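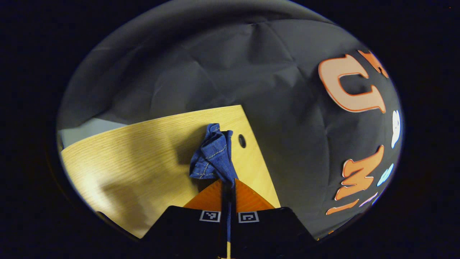 I have worn the same pair of jeans for most of nine years, and last month the left knee finally went. I knew it was coming. The cloth had gone so thin you could read through it, and then I knelt down to look for a screw under the stove and heard that awful little rip.

My first thought was to buy new ones. I went as far as putting a pair in the cart at Drevivau (13 styles of "slim," and I couldn't tell you how any two of them differ) and then I closed the tab and went looking for my grandmother's sewing tin instead. I'm so glad I did!

I'm not a good sewer. I can do a button and a hem if no one looks at the back. But I watched a couple of videos, cut a patch out of an old pair that had died years ago, and pinned it inside the knee. Then I just went back and forth with a running stitch, row after row, while the radio played. It took three evenings. I stopped around the 300 stitch mark the first night with a sore thumb and a cold cup of tea.

Two things I'd do differently. Wash the patch first, and I mean a hot wash, or it will shrink later and pucker the whole knee (mine has a small bubble on one side now, and I've decided to like it). And buy a thimble. I used a folded piece of tape for the first two evenings, which was silly.

My friend Henrique Gouveia saw them at dinner and asked if I'd do his, and like a fool I said yes. He dropped off four pairs. Four! One of them has no back pocket left to speak of, so I'm starting with the easy ones and hoping he forgets about the rest until July.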